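31st May, Tues. Prurndale bench, laundry pick task

Switched to the Gresik policy checkpoint this morning, same basket and sofa setup. 106 episodes in the training mix, all teleop. Question is still whether the wrist view helps or just adds noise.

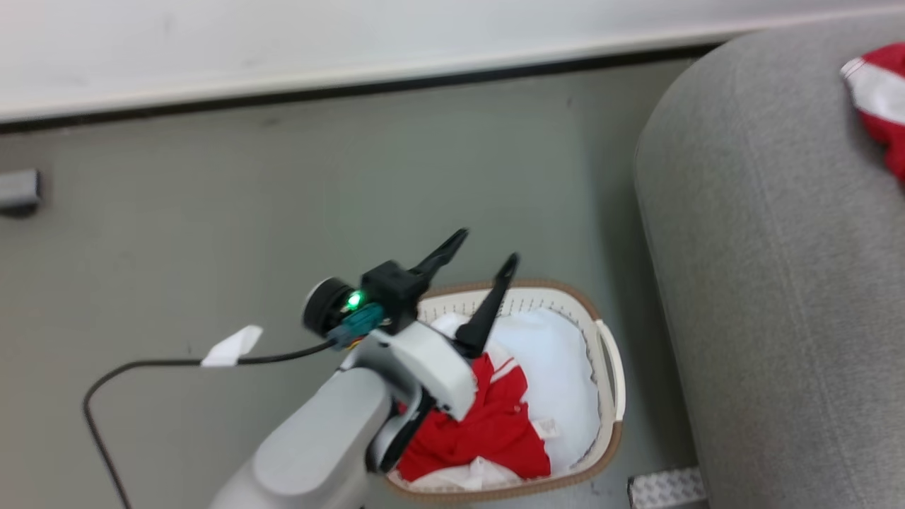

Head cam only: goes for the red stuff nearly every time, ignores white on white. Depth guess at the rim is poor. Loss flat after step 1432, so no point in training longer. Logged under Sendutier, run 1013.

With wrist cam added, approach is slower but the angle is beter. Masked the wrist stream for 100 steps to check, and the wobble came back.

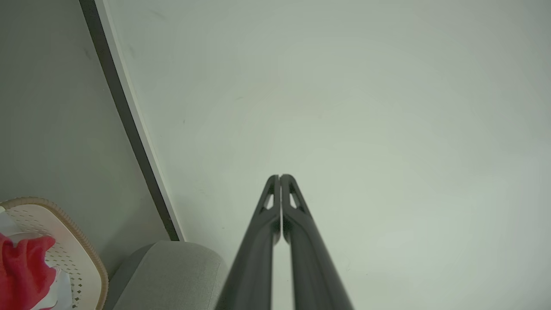
To do: re-weight the wrist crops, try closing later. Check time sync on both streams befroe anything else. Greenwood wants numbers in June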